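Bottles to the bottom drawer: teleop gallery

Quick page, will tidy later. Pictures from the fridge task, which is what most of January went on. Ekaette Fashola driving, Nicanor Jaramillo on the laptop and the stop button. Two arms, two black hands, one operator in gloves in the next bay watching the head view on a headset. No script running, every move you see is a person's move copied over.

The task in one line: pick a drink bottle off the white table, put it in the lower drawer of the fridge, let go, come back. Table and fridge side by side so there's no walking in it. Sounds like nothing. Took us 132 tries to get a set we'd hand over to the training people, and we kept 46 of them.

The names, for anyone coming in from the main page: Mernik is the glove software, Hirnar is the recorder, Plamska is the fridge task itself (all the kitchen tasks got names off the same list, don't ask). Gwynne is the shelf task and has its own gallery.

Click through for full size. Captions are short becuase I wrote them on the bus.

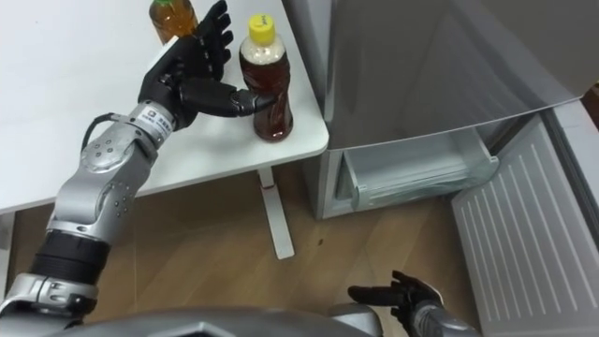 Hand between the two bottles, open around the yellow cap one. Drawer waiting.

The approach is the part Ekaette cares about most. Fingers up, thumb out flat, slide in from the side. Come in from above and the wrist blocks the head view, then you're driving blind and guessing from the wobble. From the side you keep the cap in sight and most of the bottle too. Costs you a second or two. Worth it.

Yellow cap goes first. It's the one nearer the corner, nearer the fridge, and the other one makes a handy marker for how far in the hand is. We tried green first for a whole morning and kept clipping yellow on the way back out. Those runs are in the reject folder if anybody wants bad examples, and somebody always does.

Other arm: low, over the floor, in front of the open fridge door. Rule for the operator is park it and forget it. Harder than it sounds when your own left arm is itchy. Hirnar records both sides all the time so if the parked hand drifts, that drift is in the data, and the policy will learn to drift. Nicanor calls out "left" when he sees it move. He called it a lot on the first Sunday.

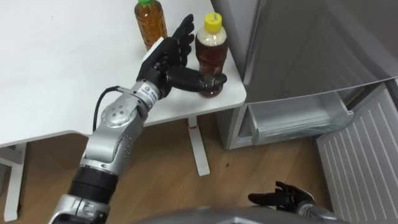 GRASPING / ONE HAND / FRIDGE TASK

Thumb work. The thumb is long and it does most of the deciding. In this one it's low on the yellow cap bottle, tip on the far side near the base, the four fingers still up. From there the operator closes slowly and watches the bottle for any tilt. If it tilts, open, back off, go again, and say "again" out loud so the mark goes in the log.

Where to put the thumb was an argument. Low gives you a wide part of the bottle. Middle gives you the narrow part, which the hand likes, but then a small slip and the thing swings. Ekaette goes low on some and middle on others and we decided to leave the mix in. A bit of variety is good for training, and anyway she's the one wearing the gloves.

Things we changed along the way, in no order:

Glove scaling down on the thumb only. Mernik had it at full range and a small twitch turned into a big sweep. Much calmer now.

Runs capped at 40 seconds. Anything longer was somebody hunting for the grip, and it looked like hunting on playback.

Breaks every 30 minutes, on the clock, even if it's going great. Especially then. The grips get sloppy before the driver notices.

Drawer starts pulled out. Opening the fridge is a seperate task with its own recordings, coming later in the year. Didn't want both in one run, too many ways to fail and no clue which one did it.

Same start pose each time for the arms, bottles moved a little between runs. Only a little. We went wide with the bottle spots at first and the reach got ugly at the back of the table.

For people asking about doing this by hand, as in grabbing the arm and pushing it through the move: yes, we did a few like that at the start. Fine for the arm. Hopeless for the fingers, you need three people and you're all in the camera. Gloves won. Still use hand guiding to set the start pose, quick and nobody has to suit up.

More to come: the drop into the drawer, close-ups of the release, green cap runs from the afternoon batch. Also the Gwynne gallery needs its captions fixed, half of them are off by one. Know about it, will get there.

Questions about the recordings go to Nicanor. Questions about the driving go to Ekaette, best before lunch.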